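26 Nov 2024
Heltstead unit, laundry chores, continued

Carried on with the tidy-up task from September. The question for the quarter is still the one Merle put on the board: can the machine do the jobs around a washing machine well enough that a person would leave it to get on? Loading the drum is the part everybody asks about. The bits before and after loading are where most of our time goes.

Changes since the last entry. Grip force limit on both hands lowered by one step. Landilari planner put back to the September build, as the newer one kept choosing wrist angles that left no room for the basket rim. Head camera exposure fixed by hand, because auto was hunting on the pale floor.

Ran 16 attempts at the full sequence: pick up the basket, put the loose items in, carry to the machine, set down. 11 finished without a hand on the stop button. Two of the others ended in a dropped basket, the rest in planner timeouts. Longest clean run was 549 seconds, which Merle timed against herself doing the same job in well under a minute.

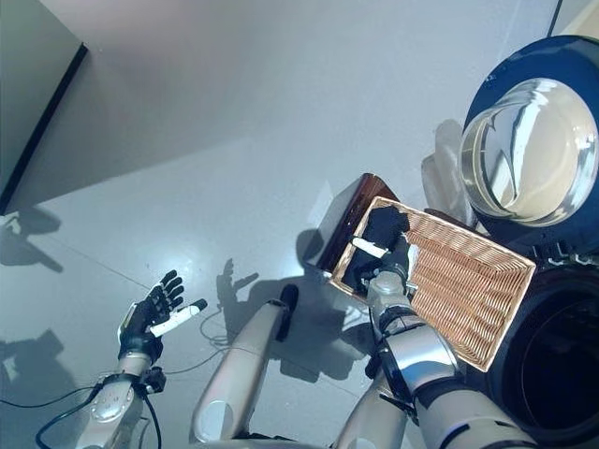

Two-handed work is the weak point, and I no longer think the hands are to blame. Each arm does its own job passably when the other is parked. Trouble starts when one has to hold still while the other moves, and the body sways to keep balance. With the right hand on the edge of the wicker basket and the basket tilted, anything inside can shift, and the white stick lying across the navy cloth is a harder thing to track than the cloth is. The planner treats both as "contents" and gives them one pose. The stick in the left hand, white with a black tip, has its own pose, but the grip on it is loose and the estimate of where the tip points drifts during a reach. I would like separate tracks for rigid and soft items before we touch force settings again.

Maëlys disagrees. Her view is that a stiff plastic tub would remove half the problem and that wicker is an unfair test. My answer is that people own wicker. We agreed to run both and log them separately.

Door work not attempted today. The Asine door routine was written for a flat handle and needs redoing for a round door.

Compared with the Dönmez arm on the bench, the full machine is slower at every single step, but the bench arm can't carry anything to anywhere. Not a useful comparison for the report. Leave it out.

To do:
Split rigid/soft tracking (me)
Tub versus wicker, same start positions (Maëlys)
Check left wrist connector before the next session
Ask Merle whether set-down counts as finished if the basket is left crooked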